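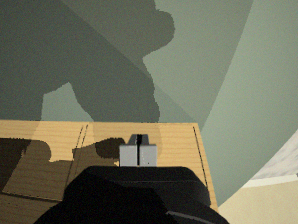

# Sututano: your questions, answered

Last updated Thursday, July 31, 2025

**What is Sututano?**

It's our study of how a robot arm learns to handle drawers and small objects entirely in simulation. We wanted to know how much a change of viewpoint helps, so each practice run is recorded from the gripper as well as from further back in the room. The results have been lovely to watch come in!

**Why use two kinds of view?**

The gripper view gets very close to the work, and its own fingers are always in it. The room view shows the whole arm and everything on the tabletop, but the arm can easily hide the bit that matters. We train one version of the model on each, and a third on both together.
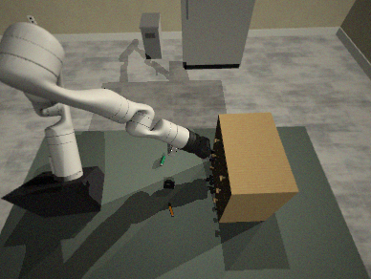
Small items between the arm and the wooden box make the job harder, and that's deliberate. Their starting places are shuffled for every run, so the model can't just learn one path by heart.

**How many runs did you use?**

731 for training, plus 50 that the model never saw until testing. On those 50, the version with both views failed 4 times and the version with only the gripper view failed 20 times. We didn't expect a gap that wide.

**Do the shadows matter?**

Very much, and this is my favourite part of the project. The arm throws big dark shapes over the mat and the floor, and they can swallow a small black object almost whole.
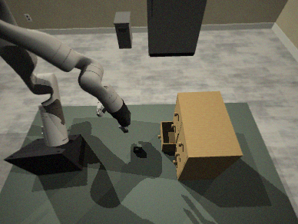 Tala Sleiman wrote Zolta, our lighting tool, to move the lamps between runs. Before we had it, the model would sometimes treat the edge of a shadow as the edge of an object - a fun bug to find, less fun to fix.

**Is the simulation realistic enough?**

For this question, we think so. Surfaces are plain and shapes are simple, but wood grain, slots and printed labels all come through.
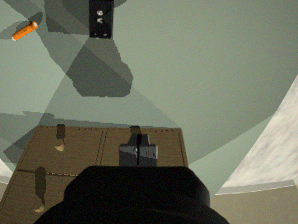 Fine contact is the weak spot. A finger brushing the rim of a slot behaves too neatly in our set-up, and we'd love ideas on that.

**Will you try it on a real arm?**

Yes! Tests at the Sabbagh lab start in August.

**Can I have the data?**

The runs will go on the Zosden site once we've tidied the file names. Write to Tala if you need them sooner.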